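Home Threads Replies Media About

Print this thread | E-mail this thread

Ferenc Hegyi
April, 7:40 a.m.

Cleaning the white plastic chairs this month. Thread, mostly so I have it next spring. There are 16 of them and they were in the shed at Endamura all winter with the door not quite shut.

Condition going in: gray film on all the seats, green in the corners where the legs meet the seat, old tape residue on several, one cracked seat. The cracked one went out with the trash. I don't repair cracked seats. Glue holds until a heavy person sits down.

Before any water, brush them off. Dry brush, outside. Spider webs and grit come off in a minute that way, and if you skip it you end up pushing mud around for the rest of the job.

Moved the work inside after that because it's windy and the hose tap out back is still turned off. Tile floor in the back room, which is easy to mop but I don't like grit getting ground into the grout.

So I put plastic sheeting down. Black, the cheap kind on a roll. It never lies flat and I've stopped trying. Kick the folds out of the way of your feet and leave it.

Cleaner is dish soap and warm water in a bucket. I tried the Cordier outdoor furniture spray last year. It worked okay on the film and did very little on the green. Still have half a bottle. Using it up on the legs.

For the green: baking soda paste and an old toothbrush. Leave the paste on for 6 minutes, then scrub. I used to leave it longer and it dries to a crust you have to scrub off separately.

A kitchen scouring pad is too rough for the seats. It takes the shine off in patches and the patches get dirty faster after that. I have two chairs from a few years back that show exactly where I did it.

Order I do them in: underside first, then legs, then the top of the seat. If you do the top first you get dirty drips all over it when you turn the chair over.

Change the water more often than you want to. Mine was brown after the third chair.

Tape residue. Somebody had put numbers on the seats with masking tape and then left them in the sun. Vegetable oil on a rag, wait, rub, then wash the oil off with soap. Rub with your thumb through the rag. A fingernail leaves a line.

Someone will ask about bleach. I used it once, weak mix. The seats looked good for a couple of months and then went a bit yellow. Could have been the sun. I haven't gone back to it.

Noon. Stopped for lunch. Half the chairs are done and leaning against the wall to drain. Don't stack them while they're damp. The water sits between the seats and you get the green back.

Question from a reply: what brand are they? Most are Zorulov, the basic one with the round legs. A few came from somewhere else and don't stack with the rest, so they always end up on top of the pile looking crooked.

The Zorulov seats have some shape molded into them and dirt sits in the low places. You think the seat is clean, then it dries and there's a gray shadow along every dip. Second pass with a soft brush gets it.

Check the legs while you have the chair in your hands. Push each one sideways. If it moves, look where it goes into the seat. Usually it only needs to be pushed back in and tapped with a rubber mallet. I had to do that on 2 of them.

Rough spots on the legs from being dragged over concrete: 400 grit paper, used wet, light pressure. It won't look new. The idea is that it doesn't catch on people's clothes.

Wipe the sanding dust off right away. It's white on white and you won't see it until it's on your pants.

Back at it after lunch.

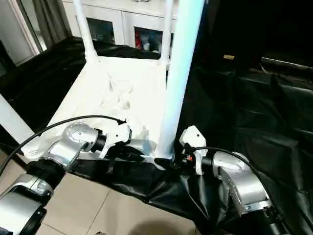 White chair, black plastic, tile floor. The usual setup in here.

The seat is the part people look at, so it gets the most time. The front edge that curls down is worse than it looks. Everybody's legs rub on it, and sunscreen builds up there with dust on top. Run your hand along it. If it feels tacky it isn't clean.

Same for the back corners where the legs meet the seat. Toothbrush again. A cotton swab if you're fussy. I did a few that way and then quit.

Reply asking if a pressure washer would be faster. Yes, and I'd use one if I had one and the tap was on. Keep the nozzle back from the plastic. My brother-in-law put a stripe in a table with his.

Also asked: paint. There's a spray for plastic called Zornance that the hardware store carries. I did one chair with it two summers ago as a test. It held on the legs and wore off the seat where people sit. Wouldn't do a whole set.

Wax, yes, a little. Plain car wax on the seat, very thin, buffed hard. Rain beads up on it and the dust wipes off easier for up to a season. Buff it properly or the first person to sit down slides.

I don't wax the ones that go around the edge of the paved part, since kids stand on those.

Drying: I open the window and leave them spread out overnight. Towel off the underside, because water gets held in the ribs under there and runs out on your shoes when you pick the chair up.

Folding up the plastic sheet is its own job. Sweep it first, then pull the corners in so the grit stays in the middle, carry it outside, shake it. If you just drag it you get everything back on the tile.

I reuse the sheet. The one I have now has a hole near one end from a chair leg, so that end goes under the bucket.

Mop the floor afterward with clean water only. Soap on tile dries slick and leaves a haze, and the grout holds on to it.

Supplies for next year so I don't have to think: dish soap, baking soda, two toothbrushes, soft brush, stiff brush, rags, the sandpaper, car wax, rubber mallet, new roll of black plastic. The rest is already under the sink.

One more from the replies: how do I store them? Short stacks, upside down if there's space, with an old bedsheet over the top. A tarp traps damp. And shut the shed door, which I'm going to fix before fall. The hinge is bent and it swings open a hand's width on its own.

4:30 p.m. Last one rinsed. Toothbrushes are finished, both of them. I'll wax tomorrow if they're dry.

Print this thread | E-mail this thread

Home Threads Replies Media About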